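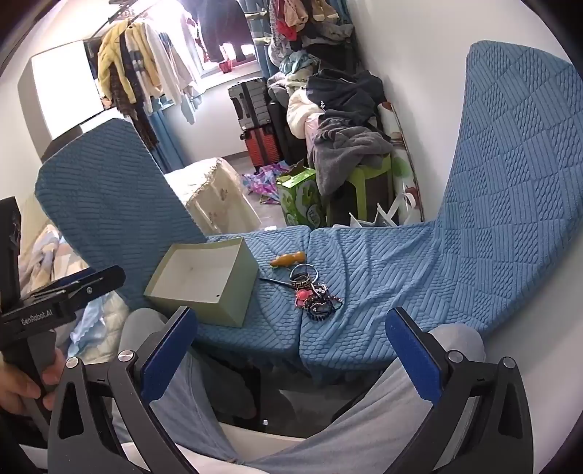 箱とアクセサリー。奥の服の山は今回の質問の範囲外です(理由は本文)

# 絡まったアクセサリーを箱にしまう作業、もう機械に任せられますか?

**カテゴリ:** 家事・収納 > 家電・自動化
**質問者:** umi_no_hikidashi
**投稿日:** 2019年11月9日
**回答:3件 解決済み**

掃除機は勝手に走る時代になりました。食器も、並べるところまで人間がやれば機械が洗ってくれます。そこで次はアクセサリーの番だろうと思い、質問します。

やりたいことは単純で、写真の箱に、隣にあるものを入れる。それだけです。距離にして手のひら一つぶんもありません。腕輪が何本かと、ビーズの連なったのがひとかたまりと、あとは飾りが少し。ビーズのほうは仲が良すぎるというか、一本つまむと親戚が全員ついてきます。

希望の条件を書きます。

- 箱に入れるだけでなく、できれば種類ごとに分けてほしい
- 絡まったものはほどいてから入れてほしい
- 糸は切らないでほしい(前に自分で切りました。床に散ったビーズをひと晩かけて拾いました)
- 作業中にこちらを呼ばないでほしい

調べたところ、Dreleoという卓上アームと、Umaliという仕分けキットが候補に出てきました。Dreleoの紹介動画ではサイコロを積んでいました。うちにはサイコロがありません。Umaliのほうはネジの仕分けが得意だそうで、これも家庭の需要をどう見積もったのか聞いてみたいところです。

あわせて、洗濯物をたたむJulomowも気になっています。ただ、服の山まで相談に含めると回答する人が逃げると夫に言われたので、今回は小物だけにします。服のほうは、もし余力があれば触れてください。

予算はそれなりにありますが、「人を雇ったほうが安い」という結論になるのは覚悟しています。根気だけがありません。

---

## 回答 1

**回答者:** gomame_70
**参考になった:3**

無理だと思います。

うちの掃除機は靴下を一枚吸っただけで助けを呼びます。ビーズを見たらたぶん気絶します。

ジッパーつきの小袋を買って、一本ずつ入れて口を閉めておけば絡まりません。以上です。

> **質問者からのコメント**
> ありがとうございます。その一本ずつ入れる作業をやってくれる機械を探しています。

> **回答者からのコメント**
> それは人間です。

---

## 回答 2 【ベストアンサー】

**回答者:** Vilém Vlček
**参考になった:103**

小さな修理工房でDreleoのアームを使っています。日本語は妻に直してもらいましたが、皮肉の部分は私のものです。

長くなりますが、作業を分けて考えたほうがいいと思います。「箱にしまう」と一言で言っても、機械にとっては難しさのまったく違う仕事が混ざっています。

### 太い腕輪をつかんで箱に入れる

できます。写真にある金と黒の幅広の腕輪(ギリシャ風の角ばった渦の模様のもの)は、機械にとってかなり親切な相手です。厚みがあるし、硬いし、つかんでも形が変わりません。口の開いた四角い箱というのもいい。入れる先としてこれ以上優しいものはなかなかありません。

細い銀白色の輪のほうは少し意地悪です。少し立ち上がった格好で幅広の腕輪に重なっていますから、どちらを先に取るかを決める必要があります。人間はここで考えません。機械はここで考え込み、考えた末に二本まとめてつかみます。

うちの工房で似たことを試した記録があります。Dreleoに二本指の手をつけて、布を敷いた台から金属の輪を拾わせ、浅い箱に入れさせました。146回やって、一度で箱に入ったのが103回です。残りは、空振り、二本づかみ、箱の縁に当てて落とす、の三種類でした。縁に当てて落としたときのアームは、落としたことに気づかず、箱の上でうやうやしく指を開きます。見ていると少し心が痛みます。

### 座面の布

あなたの写真でいちばん気になったのは、アクセサリーよりも下の布です。青いキルティングの伸びる生地で、斜めや山形の模様が浮き出ている。しかも、ものが置いてあるのが二つの座面の継ぎ目のあたりです。右の座面は皺もかなり寄っています。

機械にやらせるなら、ここは避けてください。指先を下ろすと布も一緒につまみます。カメラで見分けるにも、皺の影と細い黒い棒のようなものは、機械の目にはなかなか紛らわしい。継ぎ目に小粒が落ちたら、それはもう拾う仕事から家具を動かす仕事に変わります。無地で平らな、少し柔らかい板の上に移すだけで成績はずいぶん違います。

そう、移すのはあなたです。この手の話はいつもそうなります。

### ビーズの塊をほどく

今のところ、家庭で買える機械にはできません。

ほどくというのは、引っ張らないことです。片方をゆるめて、輪を広げて、通っている下の一本を見つけて、そこで初めて少しだけ動かす。指先で張りを感じながらやります。二本指の手にできるのは、ほとんど「閉じる」と「開く」です。閉じる力を弱くすれば滑るし、強くすればあなたが床を這う夜がまた来ます。

人が先端の動きを操作してやれば、ゆるい絡まりなら何とかなることもあります。私もやりました。首飾り一本をほどくのにコーヒーが二杯冷めました。手でやったら一杯目がまだ温かいうちに終わったと思います。

研究の世界には紐の結び目を相手にしている人たちがいて、少しずつ進んでいるそうです。ただ、見せてもらえるのはたいてい太い紐が一本、結び目が一つです。黒いのと桃色っぽいのと銀色っぽいのが一緒くたになった塊を出してきた人を、私はまだ見ていません。

### 種類ごとに分ける

これはほどいたあとなら可能です。Umaliのキットは使ったことがありますが、「同じ形がたくさんある」ことが前提の道具です。ネジが得意なのはそのためです。アクセサリーは一つずつ形が違うので、登録作業が要ります。一つを回しながら何枚も写真を撮って名前をつける。終わるころには、あなたは手持ちのアクセサリーに誰よりも詳しくなっていますし、分け終わってもいます。

### それで、買うべきか

私なら買いません。アームに手とカメラを足し、台に固定し、箱の位置を教え、指先のゴムを替え、という生活に喜びを感じるなら話は別です。私は感じます。だから工房は散らかったままです。

どうしても機械を参加させたいなら、分担はこうでしょうか。

1. あなたがほどく
2. あなたが平らな板に、間をあけて並べる
3. 機械が箱に入れる
4. あなたが、箱の外に落ちたものを入れる

> **質問者からのコメント**
> 詳しくありがとうございます。3番だけ見るととても魅力的です。板に並べるところで「もう箱に入れれば?」という声が聞こえるのですが、それは気にしないものですか。

> **回答者からのコメント**
> 訓練で聞こえなくなります。私は六月に聞こえなくなりました。

> **質問者からのコメント**
> あと、琥珀色の、片方が細くて片方がふくらんだのがありますよね。ああいうのはつかめますか。

> **回答者からのコメント**
> 細いほうを狙えば、たぶん。つやのある丸いところを柔らかいパッドで挟むと、向きが悪ければ濡れた石けんのように逃げます。写真では向こう側がよく見えないので、形次第です。平らな面が少しでもあれば楽になります。

---

## 回答 3

**回答者:** tatamanai_hito
**参考になった:41**

上の方がほぼ全部書いてくれたので、私は服の山について。頼まれてもいないのにと言われそうですが、余力があればと書いてありましたので。

Julomow、使っていました。過去形です。Usdenの店頭で実演を見て、シャツが四角くなって出てくるのに感動して、その場で申し込みました。

まず、この機械は山を受けつけません。山から一枚取り、表裏を確かめ、肩のところをクリップに挟む。そこまでが人間の担当です。挟んだあとは見事なもので、すっと吸い込まれて四角になって出てきます。感覚としては、封筒に切手を貼ってポストまで歩いた人が、ポストの口に手紙を押し込む部分だけ代わってもらう感じに近いです。

説明書の「たためないもの」の欄が長いのも特徴です。うちで引っかかったのは次のあたり。

- 毛足の長いもの、フリース
- 靴下
- 子ども服の小さいサイズ
- 大判のタオル
- 丈の長いワンピース

お写真の山だと、手前にかかっている濃い灰色の起毛っぽいのと、クリーム色のふわふわしたのが、うちの機械ならまず戻されます。干してある黄色いニットは厚み次第でしょうか。茶色っぽい靴下は論外で、うちのは靴下に対して最後まで一切の関心を示しませんでした。

使った記録をつけていました。家計簿の癖です。手放すまでに413枚入れて、途中で詰まったのが70枚。詰まると止まってピーピー鳴るので、そのたびに呼ばれて行って引っ張り出します。ご希望の「作業中に呼ばないでほしい」は、この時点で諦めることになります。

それから大きい。うちでは置き場所を作るために、まず服をたたんで片づけました。その日がこの数年でいちばん部屋のきれいな日でした。

処分のときはUsdenに引き取りを頼みましたが、玄関まで出すのはこちらの仕事でした。

アクセサリーについては、つまようじ二本と、ベビーパウダーを少し。絡まったところを軽くほぐしてから、つまようじで輪を広げていきます。天然石や真珠が混ざっているときは粉は使わないほうがいいです。電源不要で、鳴りません。

> **質問者からのコメント**
> 服のことまでありがとうございます。夫に見せたら「切手とポストのところがよくわかった」と言って、たたまずに寝ました。

---

**質問者からのお礼**

ベストアンサーは迷いましたが、回答2の方にしました。つまようじは台所にあったので、このあと試します。Dreleoの購入は見送ります。

回答1の方も、二度目のコメントを含めてありがとうございました。小袋は買いました。百枚入りです。入れる人は引き続き募集しています。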